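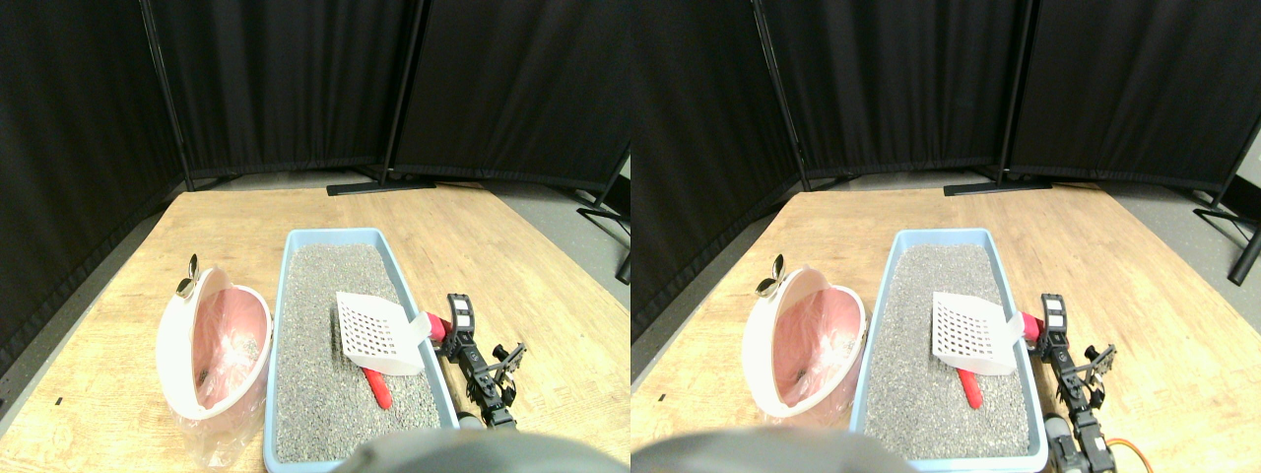 Fig. 1. Tray, litter and scoop on the wooden table, with the domed litter house to the left.

Drarora Cat Care Course
Handout 2: The Litter Tray

Welcome back, everybody, and thank you for all the lovely questions on Friday (I have tried to fit in the ones we ran out of time for!). This week we come to the litter tray, not the most glamorous part of keeping a cat, I grant you, but a cat who likes her tray is a much easier cat to live with.

A plain rectangular tray like the light-blue one in Fig. 1 is a good place to begin. Your cat should be able to turn right round in it and dig a bit. Do be generous with the litter, and level it off with the back of the scoop before you put the tray down.

Now, scooping. The slots in the blade let the clean grains fall back while the clumps stay put, so go slowly and give it a gentle shake over the tray. Twice a day is ideal, and once is the least I would settle for. Wash the whole tray weekly in warm water and mild soap, and rinse it well – cats mind perfume far more than we do.

Domed houses suit shy cats, though some won't set a paw inside one. If yours is doubtful, leave the dome off for a few days and offer the tray by itself.

For next time: weigh out 600 g of your usual litter, note how deep it lies in your own tray, and bring the figure along. The Tirlow reading is on page 16.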